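Inicio > Manuales > Célula Sarano > Averías y seguridad
Última actualización: 19/03/2020
Categoría: Fallos de agarre y paradas de protección

7. Parada de protección en la tarea del cajón

El código 284 indica que el brazo ha superado el límite de fuerza con la pinza dentro del cajón. El controlador Horarum detiene el movimiento y mantiene los motores energizados.

ATENCIÓN: no meta la mano entre los dedos y el cajón mientras el código siga activo. En noviembre, un operario tiró del bloque con la pinza en par y se pilló un dedo.

7.1 Liberar la pinza

1. Pulse la parada de emergencia de la consola.
2. Compruebe desde fuera de la mesa si los dedos tocan el bloque o las paredes de la bandeja.

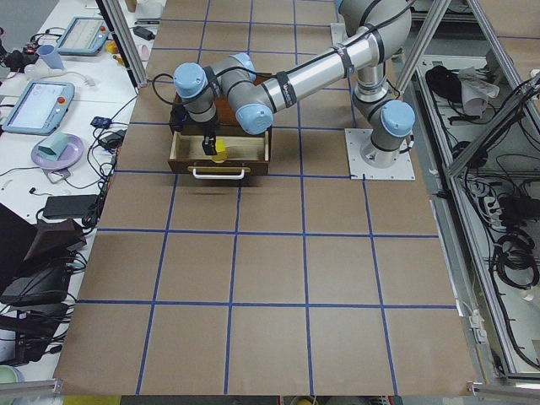
Fig. 7-1. Pinza sobre el cajón abierto, con el bloque amarillo en la bandeja.

3. Rearme y seleccione modo manual, velocidad 17 mm/s.
4. Suba la pinza en vertical. No mueva la base ni la muñeca hasta que los dedos hayan salido del todo.
5. Si el código reaparece al subir, pare y pase al apartado 7.3.

7.2 Error de localización del mueble

El código 352 suele salir justo después del 284. El mueble se ha desplazado con el golpe y la posición guardada ya no sirve. También aparece sin golpe previo cuando la cámara de muñeca toma la tapa barnizada con un reflejo fuerte.
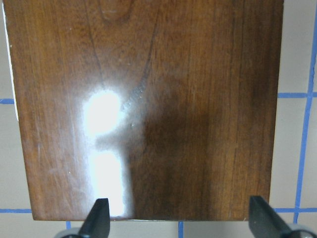

En ese caso el sistema confunde el borde del brillo con el canto de la tapa y calcula mal el tirador. Baje la iluminación del techo o gire el mueble unos grados, y repita la captura. No suba la exposición: empeora el resultado.

Nota: limpie la tapa con un paño seco. El abrillantador aumenta los fallos.

7.3 Comprobación antes de reanudar

1. Retire el bloque del cajón.
2. Lleve la pinza a una zona libre de la mesa, lejos del mueble.
3. Revise que la guía del cajón no haya saltado.
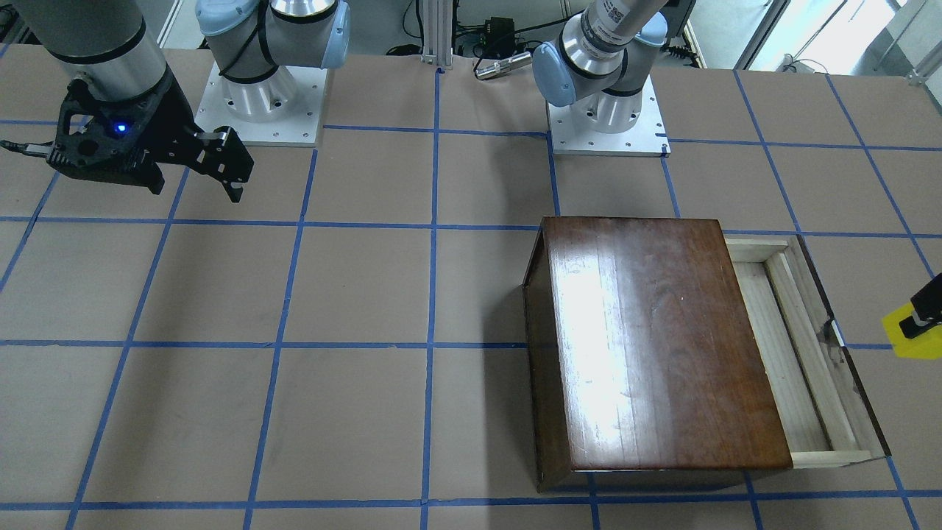 Olesia Ostapchuk
Técnica de puesta en marcha, Narkosier

4. Vuelva a registrar la posición del mueble respecto a la cuadrícula de cinta.
5. Ejecute un ciclo en vacío. Si termina sin códigos, coloque el bloque y reanude.

Con dos paradas 284 en el mismo turno, deje la célula fuera de servicio y anote el caso en el parte 504.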